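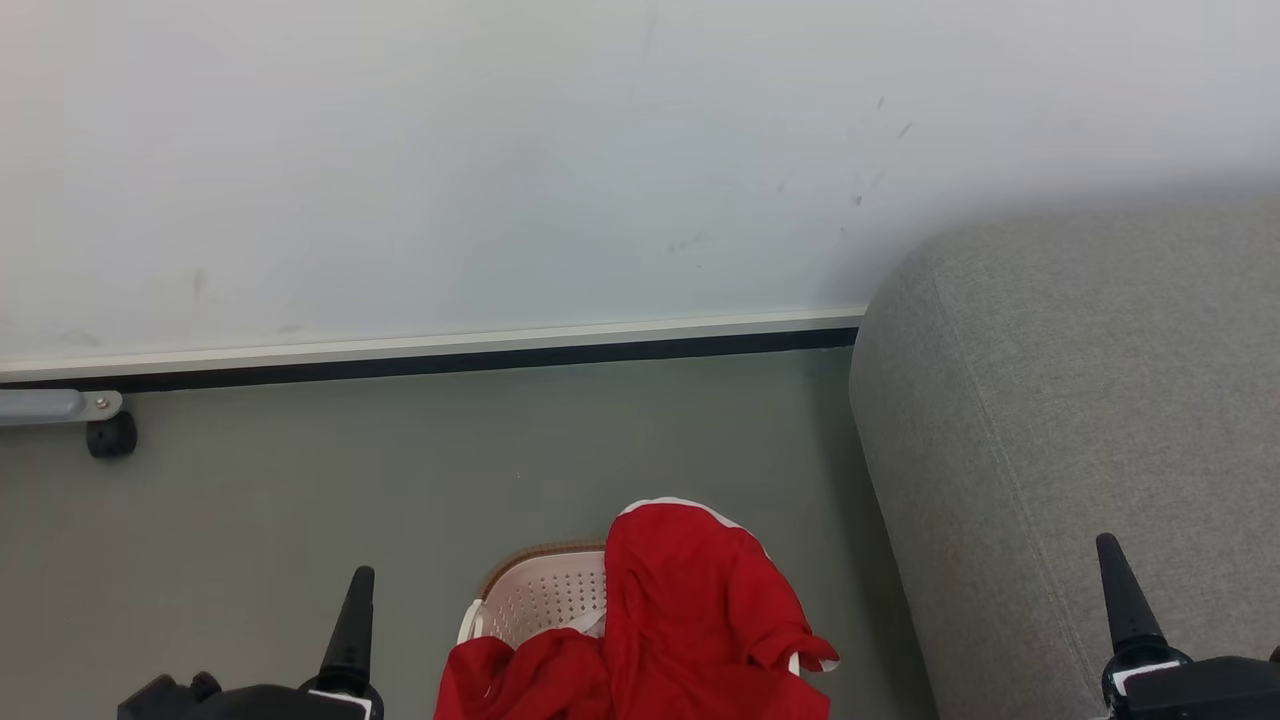 How long should patched drywall dry before it is painted?

Lightweight spackle under a coin's thickness is ready in 2 to 4 hours. Premixed joint compound needs 24 hours per coat, and longer in a cool or damp room. Setting compound can be recoated once it has hardened, but it still has to dry to an even white before primer goes on.

Patching and Repainting a Small Area of Interior Wall

This page covers nail holes, dents, shallow gouges and holes up to the width of a hand in half-inch drywall. Plaster on lath is covered separately. The method assumes a wall with flat or eggshell latex paint and no active leak behind it.

Tools and materials

Putty knives, 2 inch and 6 inch
Utility knife with a fresh blade
Sanding sponge, medium and fine
Lightweight spackle or premixed joint compound
Self-adhesive mesh patch, for anything wider than a thumb
Water-based stain-blocking primer
Matching wall paint
Mini roller with a 3/8 inch nap sleeve
Damp cloth, drop cloth, dust mask

Step 1. Clean first

Wash the area with warm water and a drop of dish soap, then wipe with clean water. Many marks that look like damage are transfer from shoes, bags or furniture and come off at this stage. A melamine sponge removes more, but it is a mild abrasive and will leave a shiny spot on flat paint. Test it low down or behind a door.

Let the wall dry before judging what is left. Hold a flashlight flat against the surface and look along the beam. Circle each dent lightly in pencil. Do not use ballpoint or marker, both of which bleed through latex.

Step 2. Prepare the damage

Cut away loose paper around gouges with the utility knife. Torn brown paper must be sealed with primer before any compound touches it, or it will bubble. Press the rim of each nail hole inward with the handle of the putty knife so that nothing stands above the surface.

For a larger hole, trim the edges clean and center the mesh patch over the opening with at least an inch of overlap on every side.

Step 3. Fill

Nail holes and dents: load the corner of the 2 inch knife, press the filler in, then draw the knife across once at a low angle. Overfill very slightly. Spackle shrinks.

Mesh patches: spread a thin coat with the 6 inch knife, working from the center out. The weave should still show through the first coat. Let it dry, knock off ridges with the knife, and apply a second coat 2 inches wider than the first. Most patches need a third. Each coat should be thinner than the one before it.

Keep compound off the top edge of the baseboard. If some lands there, remove it wet with a damp cloth over the knife.

Step 4. Sand

Use the medium sponge for edges and the fine sponge for the final pass. Sand in light circles and stop as soon as the patch is flush. Sanding into the surrounding paper raises a fuzz that primer makes worse. Check by touch with eyes closed; fingertips find a ridge sooner than a lamp does. Wipe off dust with a barely damp cloth.

Step 5. Prime

Prime every filled spot, including the smallest. Bare filler absorbs paint faster than the wall around it and dries to a dull patch, a defect painters call flashing. One coat is enough for filler. Water stains and grease take two.

Step 6. Paint

Stir the can thoroughly. Apply with the mini roller, even on small spots, because a brush leaves a different texture. Roll past the patch and lift off gradually with a nearly dry sleeve. Let the first coat dry as the label directs, then apply the second.

Paint more than a few years old will rarely match, even from the original can. On a wall with many scattered repairs, paint the whole wall from corner to corner. The eye does not compare two walls that meet at an angle as closely as it compares two areas on one plane.

Problems

Cracks in the filler: the coat was too thick. Scrape out loose material and refill in thinner layers.

Patch visible as a hump: the compound was not feathered far enough. Add a wider coat on each side, sand and reprime.

Roller edge visible: the second coat was applied over half-dry paint. Sand the line lightly when fully dry and roll again.

Storage

Wipe the rim of the compound tub, press plastic wrap onto the surface and close the lid. Keep it from freezing. Write the room and the month, such as September, on the lid of the paint can.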